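Mutport-users mailing list
11 December 2018
From: Suryani Ong
Subject: Re: finger pads on the hand-held grippers, small round objects
Reading time: 2 min
Print this message | E-mail this message

Hi all,

I've gone back over the fruit table set with Jhair's questions next to me. Two views from the gripper camera first, then my answers.

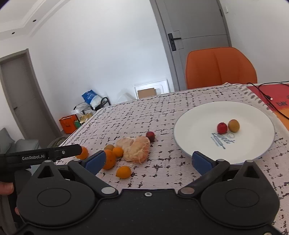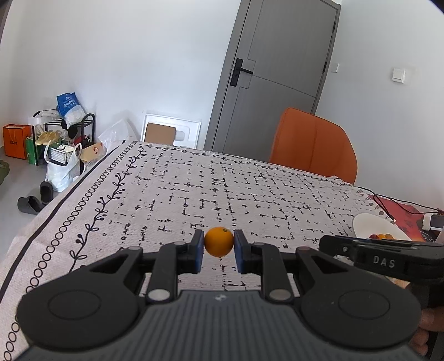 Blue finger pads, open toward the table in the first view and on a small orange in the second.

Jhair Lozano wrote:
> We are choosing between the hand-held grippers and the Kurkden
> arm for the small object work. Two things I need to know before
> I order. Do the flat pads hold something round without a cup
> shape? And can you see enough past the fingers to tell which
> object the operator is going for?

On the pads: we logged 188 picks in October, 103 of them on citrus. The small oranges were the easy part. With one pad on each side of the fruit they stayed put if the operator closed at the widest point. Most of the drops came from closing too high. I'd keep the flat pads for now. Kevser wants to try a softer set on the plum and the peeled pomelo, and I have no numbers for those yet.

On the view: yes, mostly. The lens is very wide, so you get the table and a good part of the room, and walls and ceiling bend near the corners. The gap between the pads stays clear when the fingers are open. What you lose is anything directly behind a pad. In the first view one of the citrus fruits is behind the left finger pad, and you would have to move the gripper to get a proper look at it. If your objects are packed close together, plan for that.

I can't compare with the Kurkden arm on the same fruit. Pongsak ran it on the Vasten blocks only, 518 cycles, and his notes don't cover anything round. He may be willing to repeat it if you send him a list of objects and sizes.

One request. When you log drops, please write down where on the object the pads closed. Half of our early sheets say "slipped" and I can't do anything with that.

The log sheet is in the usual folder. Vichien has the spare pads, so write to him directly if you want a pair.

Suryani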